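Home Tables Cupboards Recipes Say hello

We use a few cookies to remember which pages you've looked at. Carry on reading if you're happy with that, or change your settings.

The Everyday Cupboard at Bulgate

Welcome, and come in, and mind the step if you're the sort of person who reads on a phone while walking about. These are the gallery notes for the things we eat off and eat with at Bulgate, the ordinary ones, the ones that live on the low shelf where anybody can get at them. I've had a page for the best china for ages (it gets far more visitors than it deserves, considering how seldom we take it out) and several of you have written to ask about the everyday pieces you've spotted in the corner of other pages. So I've been through the cupboard from left to right and written down what I know, which is a good deal in some cases and next to nothing in others.

A word on how it all came to be such a jumble. When we moved into number 18 we had one proper dinner service between us, a wedding present, cream with a thin grey line, and by the end of the first winter we had broken so much of it that there was no point pretending. I was rather low about it. Then Ngọc Đàm came to lunch, brought a pile of her own plates in a shopping bag because she knew the state of things, and laid the table with hers and ours mixed up together any old how. It looked lovely! It looked as if we'd meant it. She left half of them behind that evening and has never asked for them back, though I offer every Christmas.

After that I stopped looking for replacements and started buying whatever I liked. Most of it came from Zillau, the second-hand shop down by the old bus garage, where the crockery is stacked on the floor and you have to squat to look through it. My knees are not what they were and I now take a cushion. You learn to run a finger round the rim before you get too fond of anything, and to stand a plate on the counter and give it a gentle push to see whether it rocks. A little rocking I can forgive in a side plate. In a soup plate I can't.

The white plates

Every cupboard wants a good pile of white ones, I think, even if you are as fond of colour as I am, as they calm the others down. Ours are from all over the place and if you put them side by side in daylight you'll see that one is creamy and another is almost blue, but once there are potatoes on them they get along perfectly well. The heaviest are from Gotasano, the café on the hill that closed in 2000, when they sold off the kitchen from trestles in the yard and I came home with my arms nearly pulled out of their sockets. They've outlived two dishwashers. Hywel Beddoe, who had his breakfast at Gotasano for years and can still recite the menu, always asks for one of those when he's here and is quite put out if he gets something else.

I do put them at the bottom of the stack. A heavy plate on top of a light one is how I lost the last of the ones with ivy on.

The coloured plates

These came later, and slowly. I began with a mustard one, which I'm sorry to say makes most food look poorly, and then a dark green one that makes everything look splendid, even toast. The coral-red came after that and has been my favourite ever since. It's a cheerful colour on a grey morning and wonderful under anything pale: a slice of melon, a boiled egg, rice with a bit of coriander on the top. Tomato soup is the one thing I wouldn't serve anywhere near it.

I used to fret about having one red plate and who would get it, and for a while the children (grown up now, all of them, and no more sensible) had a rota pinned inside the cupboard door. These days whoever lays the table decides, and whoever lays the table always seems to end up sitting at it.

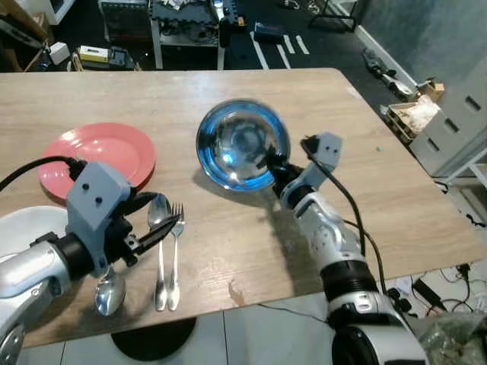 Glass is where I give in to temptation more than anywhere, and I have far too much of it for the shelf I've got. It began with jam dishes and went on to tumblers and then to bowls, and I can't walk past a window with coloured glass in it without going in to ask the price. The clear bowl with the bright blue rim is the one I reach for first, and you'll see how the blue gets down into the glass itself, so that you have a bit of the colour even where there isn't any. On pale wood it's at its best. I've tried it on a dark cloth and all the life goes out of it. It holds enough salad for two greedy people or three polite ones, and in August it goes out on the table with cherries in, and gets filled again before anybody has finished saying they couldn't possibly.

A few of you will want to know how I keep glass from going cloudy, so I'll tell you what I do, which may not be what you ought to do. I wash it by hand, in water that's only warm, before the greasy things go in. I rinse it in a separate bowl with a splash of white vinegar. Then I dry it straight away with a linen cloth that has been washed so many times it's nearly see-through. We have hard water here and if I leave a bowl to drain overnight it has a tidemark by morning, and I then spend longer rubbing at it than I would have spent drying it in the first place. I know this perfectly well and I still leave it to drain more often than I'd like to admit.

The bowls from Lương

I can't do glass without going on to the bowls from Lương, though they're not glass at all but a good thick china with a foot you can get your fingers under. Lương was the noodle place Ngọc's aunt ran, long before I knew either of them, and when she gave it up she shared the bowls out among the family, 40 in all, wrapped in newspaper and sent off in every direction. Ours is a small share of a small share. They're deep enough for a proper helping of broth, and they stay warm right through a meal, even a slow one with a lot of talking. Ngọc says they were never meant to go in a cupboard at all and should be stacked upside down on a tray by the stove, and whenever she stays with us that's where I find them in the morning.

Spoons and forks

We have never had a full canteen of cutlery and I don't suppose we shall now. Everything lives in one drawer, in a wooden tray Hywel made from an old bookshelf, with the knives kept to themselves at the back. He measured the drawer very carefully and then made the tray a whisker too wide, and had to plane it down on the doorstep while his tea went cold. It still sticks in wet weather.

For everyday, I'm particular about spoons and hardly particular at all about forks. A spoon has to feel right at the lip and not be too deep, or you're left chasing the last bit of custard. A fork need only be straight. I like to put out a spoon and a fork to begin with, side by side, and let people fetch a knife if there's anything on the plate that wants one. It's how we ate at home when I was small, my grandmother believing that a supper you could manage with a fork was a kinder sort of supper, and it does leave more room at the table for elbows and the bread.

If you're buying loose cutlery second-hand, pick it up and hold it as though you were eating. I know you feel silly doing it in a shop. The woman at Zillau has seen me pretend to eat soup so often that she's started asking me what flavour it is. Look down the length of a fork for bent tines, and don't be put off by dull metal, which mostly comes up with a soft cloth and some patience. A spoon with a nicked edge I'd leave where it is, however pretty the handle.

Tables, and what to leave off them

Since somebody always asks, I don't use a cloth for everyday. I like to see the wood, and I like the little bit of noise a plate makes when it's put down on it. Pale wood does show every ring and splash, so we keep a folded tea towel handy for anything hot, and I wipe along the grain with a barely damp cloth when we've finished. Rounded corners are a great blessing too, if you're choosing a table and have hips like mine or small people running through the house at forehead height. I lived with a square one for 19 years and had the bruises to go with it.

The other thing I'd say about laying a table for every day is to begin well before you need it. I put the plates and bowls down first, wherever they like, and then go off and see to the pans, and when I come back I can usually tell that the red one wants to be next to the white one, or the blue glass wants moving nearer the light. It only takes a minute and I enjoy it more than the cooking, most evenings.

Next to come are the jugs. I've been putting them off, because there are a great many and Hywel has opinions about pouring lips that he's asked me to include in full. If you have a piece like any of these and know something about where it was made, do write to me through the Say hello page. I'm slow to answer but I do read everything, usually with a cup of tea in one hand and something buttered in the other.

Home Tables Cupboards Recipes Say hello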